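Zateo Community Help > Workshops and Making > Robot arms

Arm drifts off target when clearing a table into a basket

Posted by Brzozowska, 2/2/26

I have a six-pound problem, by which I mean the arm in our shared workshop is rated for more than I will ever ask of it and still can't put a mango in a basket.

The setup, as briefly as I can manage. White arm on a stand beside the table, gripper on the end, a camera at head height looking down at the work. The job is to pick up small things from the left side of the table and put them in a woven basket at the back. I've been showing it how by hand, one run at a time, and then letting it have a go alone. I have 288 runs recorded, and I would like my August back.

What happens: the first few picks are fine. Then it starts setting down a little to the right of where it should, then a little more, until it is making careful deliveries to the rim of the basket. If I home the arm, the problem goes away, and by the seventh or eighth pick it is back. I've tightened everything that has a screw in it. I've redone the camera calibration twice, the second time with my tongue out for concentration. No change.

The workshop (we're in Lotville, above the bike people) has one other member who knows about robots, and he says it's the software. He says that about the kettle.

Is there something obvious I should check before I record another batch? I'd prefer not to take the wrist apart again – it took me most of a weekend, and I had a washer left over.

Maklow

It's your cables. It's nearly always the cables.

You say homing fixes it and it builds up again over several picks. A bad calibration doesn't behave like that. It's wrong in the same way from the first pick to the last, and it has the decency to be consistent. Something that grows and then resets is something being pulled. My money is on a cable that winds a bit further around the wrist with each pick, because the controller takes the short way there and a different short way back, and then tugs on whatever it's attached to. If your camera mount or its stand shares a cable run with the arm, the camera is moving too, and your second calibration was as good as your first until the arm started up again.

Try this, in this order:

Home the arm and put a strip of tape across the last joint and the link before it. Cut the tape at the joint so you have two marks that line up.

Run 14 picks without touching anything. Home it again by command and look at the tape. If the marks have parted, the joint is losing position and you can stop reading, that's a motor or encoder job.

If they still line up, unplug nothing, but take the slack out of the ties nearest the wrist and give each cable a loop long enough to reach the far corner of the table with the wrist turned all the way over. Then do the 14 again.

Watch the basket as well. A light basket gets nudged every time something touches the handle. I spent an entire evening tuning a controller that was fine while a basket walked slowly toward the wall.

Also put a limit on the wrist rotation in your config. Mine is allowed to turn once and come back. It sulks, but it gets there.

toolshed_lurker

Have you tried turning the speed down? I had an arm that missed everything and I turned the speed down to 34 percent and it still missed but you could see it coming. Mine was a different make though and it turned out to be on a wobbly table. Is your table wobbly?

Brzozowska

Not wobbly. I did the tape test. The marks line up, so I've been spared the motor, and I've started on the ties. I had also put the basket in a different spot on the table each day without writing it down, which I mention so that you can all feel better about yourselves.

Drift over 14 picks is a good deal smaller with the longer loops. I haven't set the wrist limit yet. Two from the head camera, since Maklow will want to see the cables:
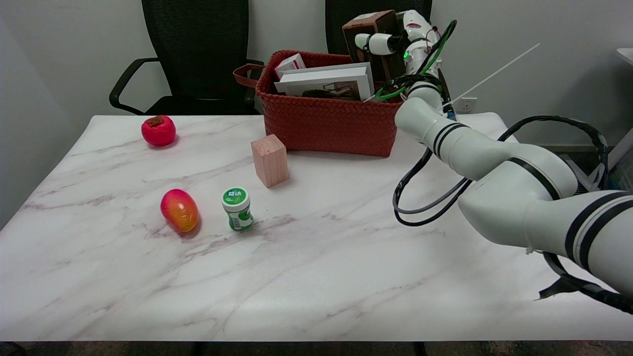
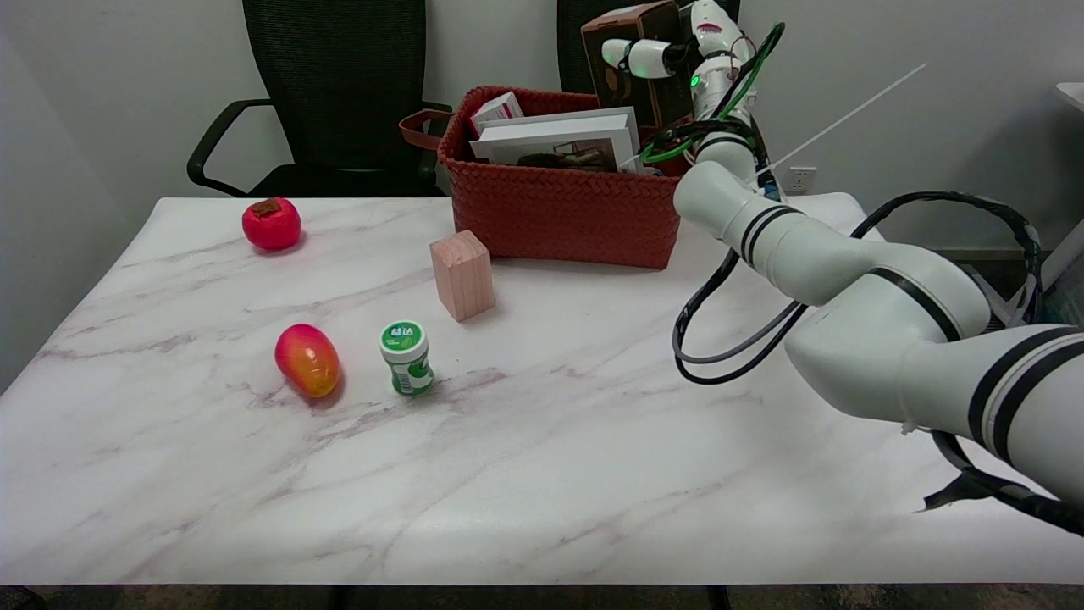
toolshed_lurker says that a loop hanging down toward the tabletop is asking to be caught on something, and for once I agree with toolshed_lurker. Lift it to the next joint up with a hook-and-loop tie, leave the slack there, and repeat the tape test before you trust any new runs. The old ones with the basket in unknown places I'd keep. A bit of variety in where the basket sits does the training no harm, as long as the camera wasn't being dragged about at the time. Set the wrist limit first.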